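Handout 4 - Measuring Small Volumes: the Pipette and Its Place on the Bench
Ogola Teaching Laboratory, introductory course
Revised Mar 7, 2018

Please read this handout before the practical. In the last group many students came with good theory but had never held a micropipette, and we lost much time.

1. The pipette

In this course we use the single-channel type with a range up to 200 microliters. The plunger has two stops. The first stop is for taking the liquid. The second stop is deeper and is only for pushing out the last drop. If you go to the second stop before you take the liquid, you will take too much, and your result will be wrong from the beginning.

Set the volume slowly. Do not turn past the highest number, even a little - the mechanism inside loses its calibration and then the pipette must go for service.

2. Where the pipette rests

Between two steps the pipette hangs on its stand, with the tip pointing down. Never lay it flat on the table when liquid is in the tip. The liquid can run back inside the body, and cleaning is long work.

Keep the beaker of water near the stand and the tube rack beside the beaker, so your hand makes a short way from one to the other. Half a beaker is enough for the whole exercise. 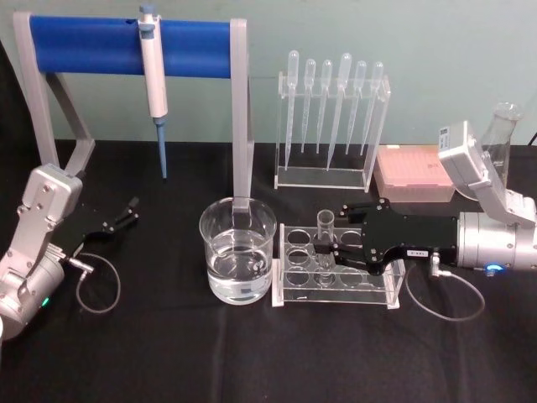 Esther Athumani remarked, when she read the first version of these notes, that left-handed students should be free to turn the whole order around, with the rack on the left and the stand on the right. I agree with her. Only keep the order the same until you finish the exercise.

3. Exercise A

Put one clean test tube in a front hole of the rack. Set the pipette to 178 microliters. Press to the first stop, put the tip just under the surface of the water, and release the plunger slowly. Wait one second. Touch the tip to the inside wall of the tube and press, first stop, then second stop. Lift the tip out while the plunger is still down.

Weigh the tube before and after, and write both numbers in your notebook. Repeat with a new tip.

4. What to hand in

- your table of weights
- the mean volume and the largest difference from it
- two or three sentences on where you think the error came from

Bring the sheet to Njoroge Rweyemamu before the next practical.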